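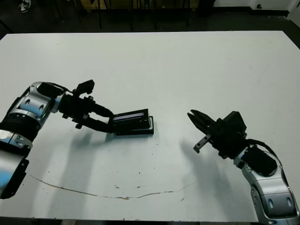
One reader of the August page wrote in to say that the inner part of her case would go into the tray but never sat flat, and that she had ended up pressing it down with her thumbs until the rim bent. Was she meant to be forcing it?

No. If a slab and its tray belong together, the slab drops in under its own weight or with a light push at one end. When it needs more than that, it is either the wrong way round or there is grit in the bottom of the tray. This page covers how to take small black cases apart, clean them, work out which part goes with which and put them back together.

What you need

A large clear table, white or very pale if you have one. Black parts disappear on dark wood.
A soft dry brush. An old make-up brush will do.
A lint-free cloth. I use the Owusu ones from the market in Londcombe, but a clean glasses cloth is just as good.
A saucer of lukewarm water with a drop of washing-up liquid.
A strip of masking tape and a pencil.

Allow 15 minutes for one case and a good deal longer for a drawerful.

Taking the parts out

Work over the table and keep the case low, so that anything that slips doesn't fall far. Hold the tray by its long sides. Lift the top part from one end until it comes clear of the rim, then slide it out towards you. Don't twist it. On older Jillent cases the rim is thin at the corners and twisting will crack it.

Lay each part down by itself with a hand's width of space round it. Keep openings facing up. If you are doing more than one case, put a bit of masking tape beside each group and number it in pencil. Don't stick tape to the parts themselves, it leaves a mark on the glossy ones.

Cleaning

Brush first, always dry. Go along the inside edges of the tray and into the corners, then tip it over and tap the back. Most of what comes out will be fluff. Anything left in the corners can be lifted with a damp corner of the cloth. Don't run the parts under the tap, as water gets behind a glued lining and it will lift within a week.

White linings show every mark. Wipe them from the middle out to the walls with the cloth wrung nearly dry, and leave them open until they have dried fully. Shiny strips need the dry side of the cloth only.

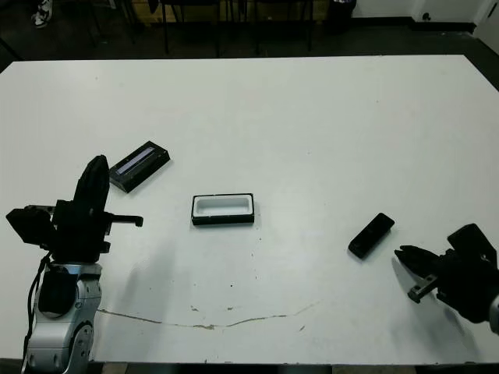 Once everything is clean, sort by shape before you try anything for size. Put open holders with raised walls in one row, shallow trays in another and flat pieces in a third. Then turn all the parts so their long sides run the same way. Differences in length that you can't see when things lie at odd angles show up straight away.

Now try the flat pieces against the trays. Hold the piece just above the tray and look along the rim from the side. You want a small, even gap all the way round. If one end touches and the other doesn't, turn the piece end for end and look again. Only lower it once the gap is even.

Putting it back together

Set the far end down first, then let the near end follow. Run a fingertip along the rim. It should feel level, with no corner standing proud. If a corner is high, take the piece out again and check underneath it.

Storing

Stack trays with a slip of paper between them. I keep mine in a Lirurus box file, on their sides with the openings all facing the same way. Foam looks like a good idea, but it crumbles after a few years and you'll be back to brushing out corners.

Parts that match nothing go in an envelope with the date on it. Mine says 26 December 2023 and I still haven't found the tray for the long one.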